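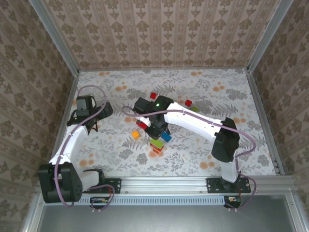
## Two-arm sorting cell, Tenedham site

Notes and data card for the bench cell at Tenedham. Covers the cell itself, the recorded runs, and the changes to the packing-room jobs that go with it. Last revised 29 April 2023.

### Cell

- Two articulated arms, both mounted on the front rail. Each arm carries one gripper.
- Three walls. The front is open to the operator.
- Walls are papered and the floor is a printed mat. Both are patterned, and code that assumes a plain background will not work on this data.
- Test pieces are small coloured cubes, scattered or stacked. They stand in for the boxed samples handled at the packing benches.
- Control software is `zorik`. Run logs are written by `dawber`.

### Task

Each run starts with cubes on the mat. The arms pick them up one at a time and build or clear a stack, according to the job file. A run ends when the job file is complete or when the operator presses stop. Stopped runs are kept and marked `stopped`. They are not failures by default — read the `reason` field.

### Contents

| Item | Value |
|---|---|
| Runs | 3,000 |
| Job files | 12 |
| Arms per run | 2 |
| View | fixed, from above |

```
runs/
 <run_id>/
 view/
 joints.csv
 events.csv
jobs/
notes/
```

`events.csv` has one line per event: time, arm, event type, reason. The reason is typed by the operator and has not been tidied. Spelling varies. "Slip", "slipped" and "dropped" are used for the same thing by different shifts.

### What changes for packing staff

The Holtell line currently has staff sorting samples by hand for the whole shift. From September the sorting moves to cells of this type. The agreed changes are:

1. Sorters become cell operators. Grade and shift pattern stay the same.
2. An operator looks after two cells. The first plan gave each operator more, and was dropped after the trial shifts.
3. Loading and clearing stay manual. The arms must be parked before anyone reaches over the rail.
4. Any operator may stop a cell without asking. Stops are not used in appraisals.
5. Job files are edited by operators as well as engineers. Training is given in paid time.

Lifting and repeated wrist movement should go down. Time spent watching goes up, and trial staff reported this as tiring in a different way. Operators swap between cell work and bench work at each break. Whether that is often enough is still open; see `notes/rota.md`.

Talk between benches also dropped during the trial, as the cells were placed too far apart. The September layout puts them side by side.

### Known limits

- Arms and cables hide parts of the mat. Lower cubes in a stack may be hidden by the ones above.
- Cube colours are close in some pairs. Do not use red and orange as a clean test of colour sorting.
- Cubes are easier to grip than boxed samples. Pick rates from this set must not be used for staffing figures.
- Logs before `dawber` 2 have no `reason` field.

### Use

Internal use at Tenedham and Holtell. The set may be used for training, layout work and fault finding. It may not be used to compare operators or shifts — run IDs are shuffled for this reason, and requests for the original order will be refused.

Corrections to job files go in `jobs/`, with a line in `notes/changes.md`.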